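博士后研究员招聘:仿真环境下的双臂操作与策略评测

Ekidska 实验室(Aranda 校区)机器人操作组现招聘博士后研究员 2 名,聘期 16 个月,全职。岗位隶属于课题“仿真评测与实机表现的相关性”,课题负责人为 Consuelo Palacios,日常指导由 Tetsuya Sugawara 承担。

一、课题背景

在实机上逐条评测操作策略,耗时长,重复性差,不同实验室之间的结果难以比较。本组的做法是将评测前移至仿真:在渲染场景中随机生成室内布局、表面材质、桌面物品及光照条件,由同一策略在各场景中执行同一指令,再以少量实机试验校准评分。目前评测集包含 63 个任务,每个任务运行 50 个随机种子,种子列表随代码固定,不允许按策略调整。

前一阶段的主要结果有两项。第一,仅以任务完成与否作为指标时,仿真与实机的策略排序在抓取类任务上基本一致,在放置和整理类任务上一致性明显下降。第二,将接近、接触、抬起、放置四个阶段分别计分后,后两类任务的排序一致性有所改善,但对薄壁和带斜边的器皿仍不稳定。初步分析认为,误差主要来自接触模型与碰撞网格的简化,腕部视角下的近距遮挡也有影响。盘类物体的边沿、斜面与夹爪内侧面之间的相对位姿,是目前标注工作量最大的部分。

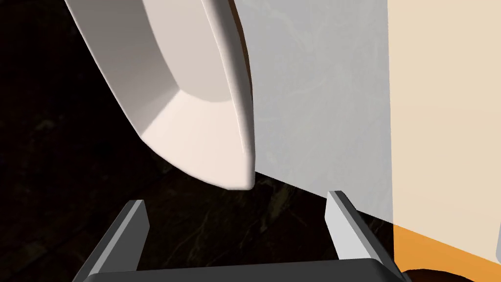 二、岗位职责

岗位 A(接触与物体建模)
1. 改进盘、碗、盒等物体的碰撞几何,给出网格精度与仿真步长之间的折中方案。
2. 建立夹爪与物体接触参数的辨识流程,并与实机力传感数据对照。
3. 维护物体资产库,包括尺度、质量和摩擦系数的来源记录。

岗位 B(策略评测与统计)
1. 设计分阶段评分规则,编写自动判定程序,并对人工标注结果做一致性检验。
2. 研究材质、光照与相机位置随机化对策略排序的影响。
3. 负责与合作单位 Hosteck 的评测接口,按季度提交结果报告。

两个岗位均需参与论文撰写,并协助指导硕士研究生。

三、实验平台

仿真平台采用双臂配置,两臂末端均装有夹爪。相机分为腕部视角与机身视角两组,策略输入默认同时使用两组图像,也可单独屏蔽其中一组做消融。桌面物品由生成器随机摆放,种类包括相框、盒子以及扁平或细长的小件,扁平物体所占比例有意调高。墙面与地面纹理独立采样,大理石类深色纹理与浅色桌面的组合属于评测集中的高对比度子集,该子集上各策略的深度估计误差普遍偏大。
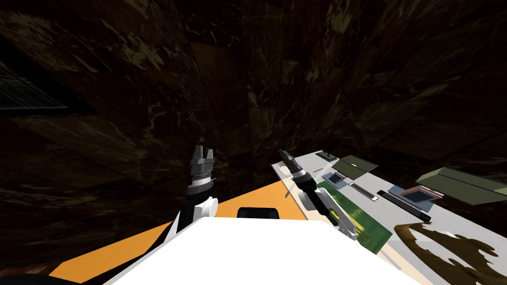

扁平物体比例调高之后,从上方直接夹取的成功率不再能代表策略的整体水平,推移、翘起边缘等预抓取动作需要单独计分。这部分规则尚未定稿,是岗位 B 入职后的首项工作。

计算资源方面,组内配有专用渲染节点,另可按机时申请 Wostbridge 计算中心的队列。实机试验台由 Berwyn Rees 管理,使用前须完成安全培训。

四、应聘条件

1. 已获得或即将获得机器人学、计算机科学、力学、自动化或相近专业博士学位。
2. 熟练使用 Python 和 C++,至少深入使用过一种刚体动力学仿真器。
3. 岗位 A 要求具备接触力学或计算几何基础;岗位 B 要求具备实验设计与统计推断基础,了解排序相关系数及其置信区间的估计方法。
4. 能够以英文撰写论文。组会语言为英文,中文或西班牙文能力不作要求。
5. 有双臂系统实机调试经验者优先。仅有强化学习训练经验而无评测经验者,请在申请信中说明对评测工作的理解。

五、待遇

薪资按校区博士后标准执行,含社会保险与年度会议差旅费。聘期届满经考核可续聘一次。每周可远程工作一天,周三除外(组会时间)。

六、申请材料与流程

请将以下材料合并为一个 PDF 文件提交:个人简历;研究陈述,不超过两页;代表性论文两篇;两位推荐人的姓名与联系方式。岗位 A 与岗位 B 可同时申请,须注明优先顺序。

材料提交至校区招聘系统,经办人为 Begoñe Cabello。初筛由课题负责人与 Milagros Aguirre 共同完成。通过者将收到一份评测日志样本,需在线上面试中说明对该样本的分析思路,不要求提交代码。岗位招满即止,预计三月入职。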